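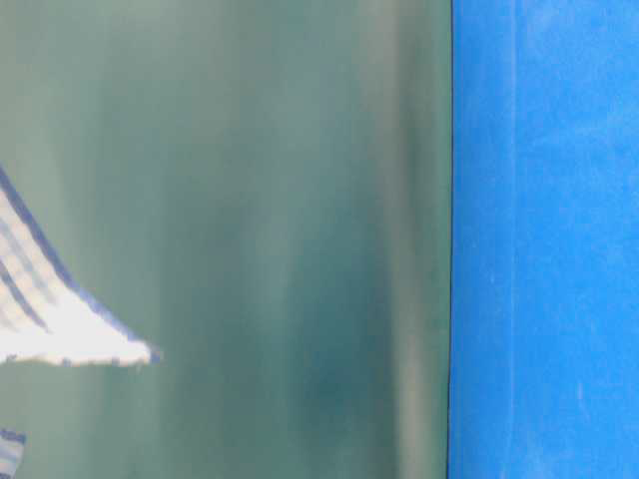

## Cerkbridge wash log

A table of home laundry results, one row per load, kept to test claims printed on detergent packets. I started it because I didn't believe the packets. I still mostly don't.

### What's in it

`loads.csv` has 184 rows. The columns are:

- `product`: Eltik, Fidau, or `none` (plain water)
- `temp_c`: what the dial said, so treat it with suspicion
- `fabric`: cotton, linen, poly blend, unknown
- `stain`: tea, grass, oil, tomato
- `score`: 0 to 4, where 4 means I couldn't find the stain
- `notes`: free text, often grumpy

`unknown` in the fabric column means the care label was gone. Please don't fold those rows into cotton because it's the likely answer.
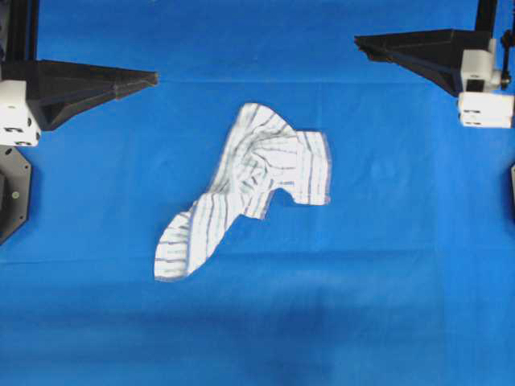

### Scoring

Scores were given by eye, in daylight, after drying. That's a weak method. Colour judgement drifts over a long afternoon, and I knew which product had been used in all but 21 of the loads. If you only trust blind rows, filter on `blind == 1` and accept that there's not much left.

The `none` rows did better than I expected on tea. It may be that my tea stains were feeble. It may also be that agitation does most of the work and the powder gets the credit. The data can't settle it.

### Known problems

- Water hardness was never measured.
- Fidau changed its scoop size in September. Doses before and after don't match, and `dose_g` is an estimate for the earlier loads.
- Oil stains are badly under-represented.
- The Chung spin-speed column was dropped. Its readings didn't agree with each other.
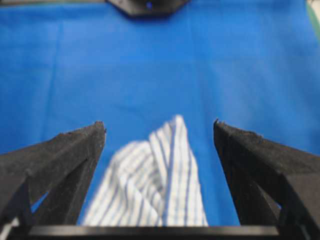

### Use

Fine for teaching people to clean a messy table. Not fine for deciding which brand is better, and I'd be wary of anyone who quotes an average from it. Differences under one point are noise as far as I can tell.

Corrections are welcome if they come with a row number.

Last edited Nov 20, 2023.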